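How to Check What Your Home Broadband Deal Really Costs Before You Switch

Jun 27, 2020
By Heike Thiele

Every broadband ad has a big number on it, and I have yet to pay the big number. If your contract is up and somebody is promising you the same speed for less, spend an evening doing the sums first. You need a calculator, your last bill and a low tolerance for the word "from."

Step 1: Find out what you pay now

Open your latest bill and look at the total. The plan price printed at the top is no use to you. When I did this with my Marner bill, the plan was the price I remembered and the total was not. There was a "line service" charge and a router rental I had been paying since I moved in. Write down each charge on its own line.

Step 2: Get the end date in writing

Your account page may say you are "out of contract." Mine did, while the chat agent insisted I had until August. Ask for the end date by email and keep the reply. If you leave early, the fee is usually the remaining months multiplied by something, and you want to know what the something is.

Step 3: Work out the full-term cost

Take the offer you are tempted by and add up the whole contract:

- the monthly price during the promotion, times the number of promotional months
- the monthly price afterward, times the months that are left
- setup, delivery and activation
- equipment rental, every month

The Senance deal I looked at was advertised at 25 a month. Over the full term, with the price jump and the setup fee, it came to 1,151. Divide that by the length of the contract and see if you still like it.

Step 4: Test the speed you already have

Sales pages love to tell you that you need more. Maybe you do. Plug a laptop into the router with a cable and run a speed test 3 times: morning, late afternoon, and after dinner. If you get 40 Mbps at the cable and video stutters in the bedroom, a faster plan may well leave you with the same stutter. Move the router and test again before paying anyone.
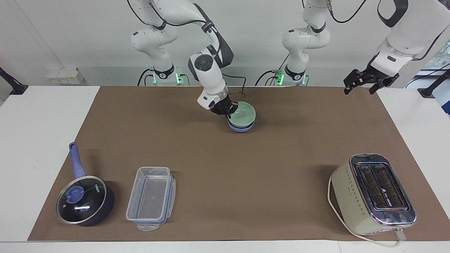
Step 5: Call and ask to cancel

Have the competing offer in front of you. Say you are leaving, then stop talking. Stöcker offered my sister a "loyalty discount" that turned out to be the new-customer price with a fresh contract attached. Run any offer like that through Step 3 too.

Step 6: Don't cancel too soon

Ask the new company whether it handles the cancellation. If it does, don't send your own notice, or you may get a gap with no service. Return the old router with tracking and hang on to the receipt until the final bill clears.

Related
Orer's "unlimited" plan: reading the fair use page
Should you buy your own router?
What to do when your final bill is wrong
Bundles: when adding TV costs you more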